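Restitz Family Registry - Set-up Guide
Section 2: Opening your account and adding a donor record

Before you start
Have your clinic or bank name, the donor number, and the child's birth year. Don't have the donor number? Skip to step 6.

1. Go to the sign-up page. Pick Parent, Donor-conceived adult, or Donor.
2. Enter an email you'll still have in ten years. Work emails are a bad idea - people change jobs and then miss a match.
3. Choose a display name. First name only is fine. Other members never see your email unless you share it.
4. Open the confirmation mail and click the link. Good for 22 hours. Check spam.

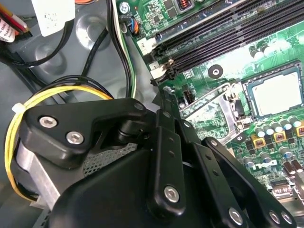
5. Add the donor number exactly as the bank wrote it, dashes and letters included. Old paperwork sometimes has two numbers. Enter both, one per line.

CAUTION: Read any contract you signed with the bank before you post or contact anyone. We can't give legal advice.

6. No number? Choose Search by clinic, then type of donor, then year. You'll get a longer list. Results show 16 to a page.
7. Set your privacy level. Hidden, Members only, or Open to matches. Default is Hidden. You wont get match alerts on Hidden.
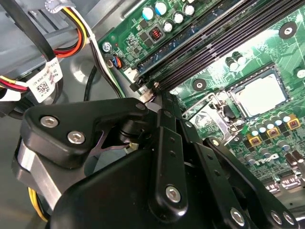 8. Press Save. Then press Publish. Two separate buttons, yes. Save alone keeps it as a draft and drafts are not searched.

Note: Under 18s can't hold a account. A parent can hold the record and transfer it later (section 5).

Note: Records moved over from the old Tetcombe list, 2,163 of them, still need a confirmed email. If yours is one, start at step 4 and use Resend.

If you get a match
Take your time. Messages go through the site and either side can stop them. To stop, open the thread, Block, confirm.

Stuck? Write to Orvokki Rissanen on the help desk, use the form under Contact. Put your display name in the subject line, never the donor number.

Last changed October 22, 2022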